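Can Machines Do the Chores Yet?
Speaker notes, Plendedville Public Forum on Work and Technology
2 November 2022

Slide 1. Opening

Good evening, and welcome on behalf of the Heywood Institute. The question before us is a plain one: can a machine do the ordinary work of a home or a shop floor, at a quality most people would accept? The Institute's position is that it can do parts of that work. I will spend most of my time on the parts that remain.

(Pause for late arrivals. Confirm that the rear microphone is on.)

Slide 2. What is already settled

Some chores were automated long ago. The washing machine and the dishwasher are robots in every sense that matters to the person who owns one. They succeed by moving the chore into a box where conditions are fixed. The person still loads the box, and still empties it.

On the shop floor the same rule applies. At the Muvano packing plant, an arm moves 4000 cartons in a shift. The cartons are one size and arrive facing one way. When the plant tried mixed returns on the same line, it put people back at the station within 3 weeks.

Slide 3. Clearing a table

Clearing a table is a useful test because every adult in this room can do it without thinking. A machine must find each item, decide where to take hold of it, and lift it without dragging the cloth or striking what stands beside it.
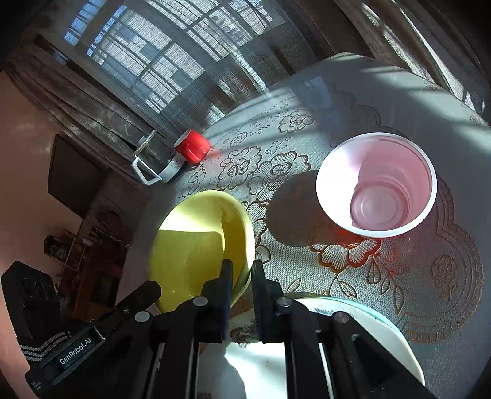
Consider how much a person settles by habit. A bowl is taken by the rim. A cup on its side is picked up differently from one standing upright. Strong sunlight throws shadows that we ignore and that a vision system may treat as edges. A patterned cloth adds many more edges, none of which can be picked up.

Two fingers are enough for a large share of these tasks. The hard part is choosing the approach, and then noticing in time that a grip is failing.

Slide 4. The Sumo trial

The Institute ran a small trial under the project name Sumo. The machine was asked to clear a table of 30 items in a kitchen it had not seen before. Cups and bowls standing alone gave little trouble. Stacked plates and flatware caused most of the stops. An operator stepped in 2 times on the best run.

Please note for the audience that speed was not scored. A person would have finished well before the machine did, and we should say so if asked.

Slide 5. What this means for employers and households

We advise employers to look at single tasks before whole jobs. A task with known objects and a clear place to put them is a fair candidate today. A task that changes with each customer is not ready.

For households, our advice is to wait. Cost is one concern. Safety around children and pets is another, and there is no settled standard for it that we could recommend to this forum.

Slide 6. Next steps

A second round of Sumo is planned for December, with glassware added and the same scoring sheet. The written summary will be available at the Plendedville library desk.

(Take questions. If asked about job losses, refer to slide 5 and offer the longer paper.)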